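Let the County Clerk Take the Deed by Wire

I have been closing home sales in Hellthorpe for 13 years, and the best afternoon I've had in this job was last November, when a deed we sent to the county at 2:10 came back recorded before I had finished my coffee. I printed the receipt and walked it around the office like a baby picture. My coworkers were very kind about it.

That deed went through because the buyer's property sits a few hundred yards over the line in Covlow, where the recorder takes electronic filings. On our side of the line, the same deed would have gone into an envelope, then into a courier's bag, then into a tray. I think Hellthorpe should change this, and soon, and I think people who have never given a thought to deed recording will be delighted when it does.

Start with the gap. A sale closes, the money moves, the keys change hands, and the public record still says the old owner owns the place. In our county the record can stay that way for days. If a contractor's lien or a judgment against the seller lands in that window, somebody like me spends a week on the phone sorting it out. Title insurance covers a lot of this (I'm fond of title insurance, I'd better be), but a claim is a miserable way to start life in a new house.

Then there are the rejections. Our office sent 1,056 documents to the Hellthorpe counter last year, and over 200 came back. A margin was too narrow, a fee was off by two dollars, a notary stamp had smudged. Each one made the whole trip again. Covlow's system checks the fee and the page size before it lets you hit send, and I could have hugged it the first time it caught me.

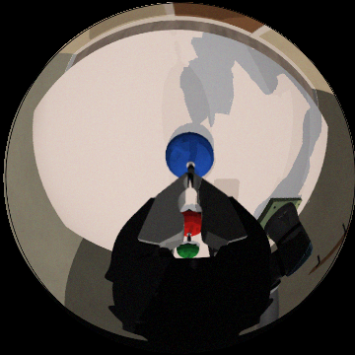
What the skeptics get right

The clerk's staff worry about forged deeds, and they should. Stealing a house on paper is a real crime and an ugly one. But look at how a forger works today. He walks up to the counter with a stamped page and cash for the fee, and if the margins are good, the page goes in the book. An electronic filer has an account, a signed agreement with the county, and a log of every document sent. I'd much rather chase a thief through that.

The other worry is people who file for themselves, a widow adding her son to the deed, say. Keep the counter open for her! Covlow did. The line is shorter now too, with the title companies out of it, and the clerks have time to explain what a quitclaim deed does and doesn't do.

Ashwin Warrier, who ran the Covlow changeover, told me the hardest part was the index. Old parcels out by Devadiga Road had been entered under three spellings, and his crew cleaned up 1,599 entries before going live. He sounded proud of that, and he ought to be. We have the same mess here, and it needs fixing whether or not we ever file a thing by wire.

The county board takes up the Prineo software contract again next month. I'll be in the second row with my receipt from Covlow -- the ink has faded some, but you can still read the time on it.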